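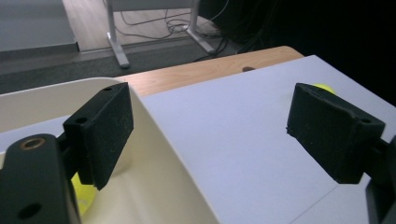

Notebook, Saturday, late afternoon. Natural dye bench, madder again. I had promised Natalie I would write up the second pot properly this time, so I'm sitting down with a cup of coffee and doing it before I forget which skein was which. The first pot came out a tired brick color that none of us loved. For the second I kept the heat lower and gave the wool a much longer soak in the alum, and what I'm after is a red that stays red near the ends. I keep wanting to call the first batch brown, but the worn metallic ring around that socket is brownish, properly brownish, and next to it my wool still has some pink in it, bless it.

Pot two had 11 skeins, all from the Evden cone that Elikem wound for us (thank you, Elikem, they hardly tangled at all!). I left them in for four hours with the lid tipped – Preben's habit, and I have picked it up from him without ever asking why. Four of the skeins went into a chalk bath afterward and I like those best by a long way, warmer and a little deeper. Selorm prefers the plain ones and says so every time she walks past the rack.

The yellows are next. Upendo would like something loud for the Cikar blanket, and weld on its own has been coming out far too polite. I want to try a brighter ground first and then the thinnest dip of indigo, a few seconds and out again.
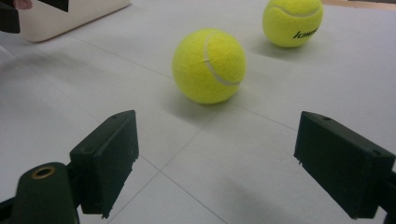 Yellow with a bit of green in it, paler on top and more olive toward the bottom. Upendo, is this loud enough?

To do: rinse the madder jars, order more alum, label the chalk skeins before they get mixed in with the others. Ask Natalie where the good thermometer went – I had it on the Addo shelf and now it's not there.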